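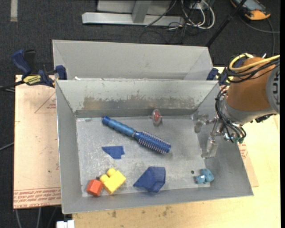 Home | Notebook | Bench log | Parts shelf | Contact

August 2025
Zeeshan Yousafzai, Wilerow workshop notebook

Spent most of the morning on the odds and ends, a job I had been promising myself for ages, and I have to say I enjoyed it more than I expected to. We keep saying the grey metal bins are for small things that need a home, and then small things go in and stay in (I am as guilty as anyone!).

The blue hairbrush is the one I'd like claimed. It's a perfectly good round brush with short pale bristles, and it takes up more space than anything else in there. If it's yours, please come and get it before Friday, otherwise I'll put it on the hook by the sink with a tag.

The yellow building block and the little orange-red one can go back to the Cititz box, where I have over 100 of their cousins waiting. I'm fond of the small light blue toy figure, all rounded and shiny, and would happily keep it on the windowsill if there are no objections.

Two pieces I couldn't place: a flat blue bit with a stepped side, and a see-through dark blue one with facets. I went through the Memon parts list as far as line 407 and found nothing like either of them, so if they ring a bell, write it in the margin. Same goes for the little clear oval with the red center.

About the bins themselves. The floor of the front one is scuffed and scratched all over, and the back wall has a big worn patch where the surface has come away, with ragged edges along the top. I'd like to rub those edges smooth and give the wall a coat of something. There's half a can of Clallura gray left on shelf 11, if it hasn't skinned over. Must remember to lay paper down first, as I'm not scrubbing paint out of that carpet again.

Still to do: tags, more sandpaper, ask after the brush.

Recent entries
Sorting the Cititz box, part two
Which tape for the drawer labels
Shelf 11, what lives there now
Clallura gray on bare metal, first try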